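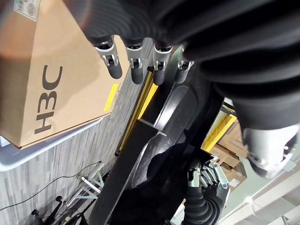 I have worked in warehouses for most of my adult life, and for the last four years I have been asked the same question at every family dinner. When are the robots going to take over the packing? My sister has a second question, which is when one will come and do her kitchen. I usually say "not yet" and pass the potatoes. I finally spent a day looking at some humanoids up close, so I can give a longer answer.

Dineo Adams, who I worked with at Cullero, invited me to see what she has been doing since she left. I got there at 9:30 in the morning and stayed until they turned off the lights. I am not an engineer. I looked at it the way I would look at a new hire on a trial shift.

The hands

What surprised me most was how much hand there is. I was used to the machines at our Horcombe site, which have suction cups and do one thing all day. Cups are great for flat boxes. Give them a bag of screws or a frying pan and they are useless.

A pan is a good test for the home side of the question, too. Picking one up by the handle is easy for us, but the weight hangs away from your grip and wants to swing. The handle may also be at any angle when you reach for it. I watched a lot of gripping by handles and edges, and my honest view is that the holding part is further along than I thought. Deciding where to hold is the harder part.
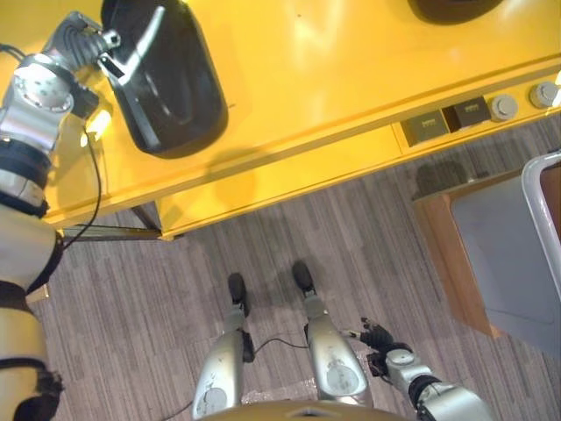 The packing

Sorting parts into a bin is the job I know best. On a good line at Horcombe, a person packs nearly 400 small orders in a shift, and most of the skill is in things that never make it onto the work sheet. You turn a tray so the next one will fit beside it. You notice a box is lying across the bin and taking up all the room, and you move it before you put anything else in. You steady the bin with one hand while the other reaches back to the shelf.

Two arms help with that last one. Shell-shaped trays are awkward because they rock, and small discs and pads are worse because there is so little to get hold of. I have seen grown men with 20 years on the floor chase a flat disc around a shelf with a thumbnail.

Floor-level bins are another thing. We moved ours up to waist height after too many sore backs, and I would be happy to hand any job that involves bending over to a machine.
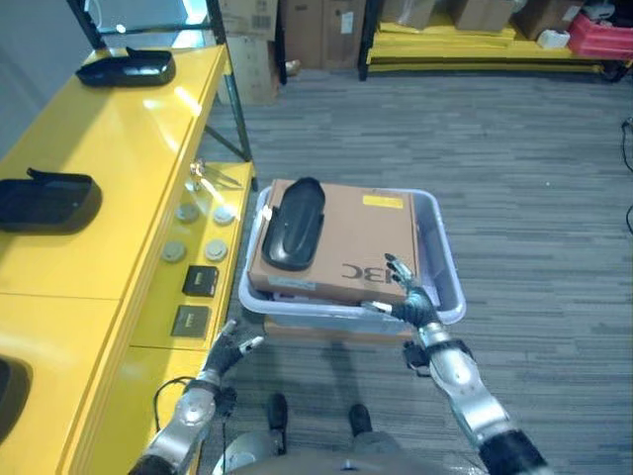 What I told my sister

Not yet, but I say it differently now. For a shop floor with the same shelves and the same parts every day, I could see a humanoid doing a slow but useful shift in a few years. My old manager, Sipho Ndlovu, thinks it will be sooner. He also thought we would be done with paper labels by now, and we went through 2000 of them in November.

Her kitchen is harder. Things are never in the same place twice, there is a dog, and half the cupboards don't close. She does not want a machine that can lift a pan. She wants one that knows which pan, and where it goes, and that the lid is in the other drawer.

I'm going back to see Dineo in the spring. If you work with any of this and think I have it wrong, leave a comment. I would like to hear from people on night shifts especially, as that is where I expect these things to turn up first.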